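Omano hand-held gripper, two months in

The Omano arrived at our Flemerbridge workshop on 22nd August with a sheet promising "confident handling of everyday objects." I've read that line on a lot of boxes.

Setup was quick enough. The fingers bolt on, the camera plugs in, and the Valdebenito logging software found it on the second try. The trigger is stiff, and after 11 sessions it hadn't loosened. My thumb noticed.

Tall, smooth things are where I expected trouble, so that's where I spent my time. A steel tumbler on a narrow shelf is a fair test: shiny, round, and easy to knock over if you come in crooked. 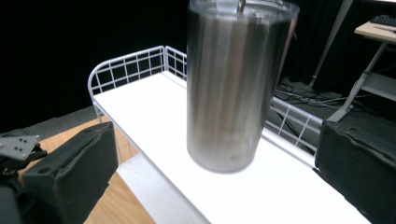
The padded fingers do open wide enough, and I'll give Omano credit for that. Grip is another matter. Of 98 lifts I logged, 6 ended in a slip, all of them when I grabbed low. The older Munell we keep as a spare slipped more often but let me feel it coming. With the Omano you find out when the thing drops.

The camera is fine up close, though quick moves smear the picture, and reflective metal doesn't help. The sheet mentions a firmware fix in November. I'll believe it when it's installed.

Would I buy it at full price? No. Used, maybe -- if the seller throws in spare pads.

2 stars out of 5, and the second one is for the fingers.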